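**Vekarness gripper add-on for the Hivow kitchen simulator, version 2**

I bought this add-on in March to rehearse pick-and-place jobs before trying them on a real arm. It cost $574 for one seat. The install was simple, the manual is short and clear, and the kitchen loads quickly on an ordinary desktop. My trouble is with how it handles a lost grip.

The fault shows up when a thin object slides in the fingers. The add-on should compare finger width with the width stored at first contact and stop the arm if the two don't match. In my tests it kept reporting "held" after the part had dropped, and the arm went on to the next move.
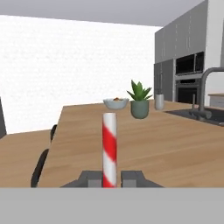

Grip force is set per object, and the default is too low for anything tall. The manual tells you to grab near the middle. I used low grasps on purpose as well, like the one on the red and white striped cylinder, with the pads clamped close to its base. A low grasp leaves a lot of length above the fingers, and a quick turn of the wrist can tip the part. I ran 639 trials with the stock settings. The drop alarm missed 952 milliseconds of finger travel in the worst log, long enough for the arm to start its next move.

Raising the force helps but doesn't fix the alarm. Turcotte, the shop that sold me the license, sent a patch that checks finger width on every step. With it installed, the arm stops when the grip is lost. It also stops sometimes when nothing is wrong -- mostly on slow moves -- and you have to clear the error by hand.

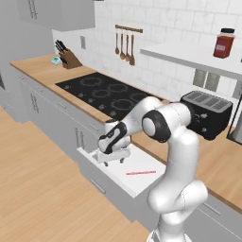
The patch isn't part of the normal download, so ask for it. I would also turn off automatic retry. With retry on, the arm goes back down at full speed, and on real hardware that could mean bent fingers or a hurt hand.

I have used the Pukinau add-on too. It has fewer objects and a clumsier menu, but its drop alarm worked from the first day.

Three stars with the patch, one without. Don't copy its stop settings to a real arm until you have tested them there with the speed turned down.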